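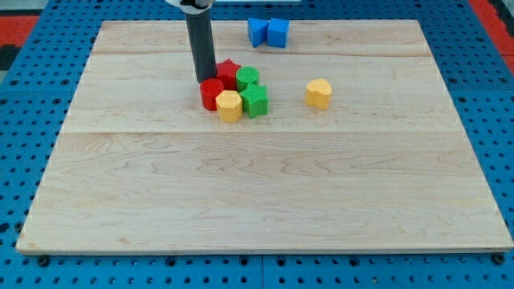 The Relbridge Manipulation Club is a student group at Relbridge School, open to pupils from Year 9 upwards. It meets after lessons in the technology block and works on one problem at a time: getting a robot arm to move small objects on a flat surface to a stated place. The current task is sorting by pushing. The arm has no fingers for this task, only the blunt end of a grey cylinder, and the plastic blocks are stars, cylinders, a heart, an octagon, a cube and other shapes in red, green, yellow and blue. A tight cluster is the hardest starting layout, as a push on one block tends to move its neighbours. The work surface is a maple board laid over a blue perforated base.

What members do

Members work in pairs. Each pair writes its own control code, tests it in simulation, then books time on the arm. A booking allows 21 trials. Every trial is logged with the start layout, the instruction given and the final position of the target block. Failed trials stay in the log — they are usually the more useful ones.

New members begin with the Isum exercises, a set of short worksheets written by former pupils. They cover coordinate frames, speed limits and the emergency stop. Nobody runs the arm until these are signed off.

Competition

The club enters the Bultarus Challenge each January. Teams are given an instruction such as "move the yellow heart to the left of the green star" and scored out of 100 on final position, with points deducted for disturbing other blocks. We enter 2 teams. The senior team is led by Yasaman Zamani and the junior team by Shahram Jafarzadeh.

Staff

Divya Kandasamy teaches computing and runs the club. Simin Rostami looks after the arm, the tooling and the risk assessment. Bríd Tierney handles bookings and travel.

The Azimi Fund pays for spare parts and entry fees. There is no charge to members.

Joining

Places are offered at the start of each term. Some Python is helpful but not required. Ask at the technology office for a form and return it with a parent's signature.

Page last reviewed June 27, 2022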